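The November camera fair in Dillstead fills a school gym with 95 tables and a smell of old leather cases. Admission is 3 dollars, and you get it back if you leave before ten. I was too proud to ask.

Most of the stock was what you'd expect: dead light meters, lenses with "a little haze," a shoebox of Thaler rangefinders at 21 dollars apiece, shutters not guaranteed. Mine fired at one speed, whatever the dial said. I bought it anyway.

Kulap Nakpan had the best table, all Dulleck folders with new bellows she cuts herself. She let me run the shutter on a Pistel, serial number 1389 — a lovely dry click — and then told me the price.

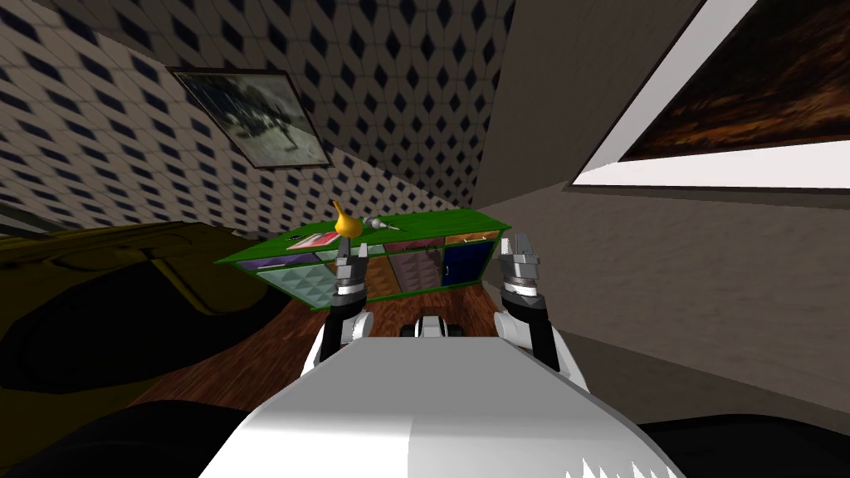
I put it down very gently and went to look at straps. The coffee ran out before noon, and so did my cash. The Thaler has a roll in it now, stuck on frame four.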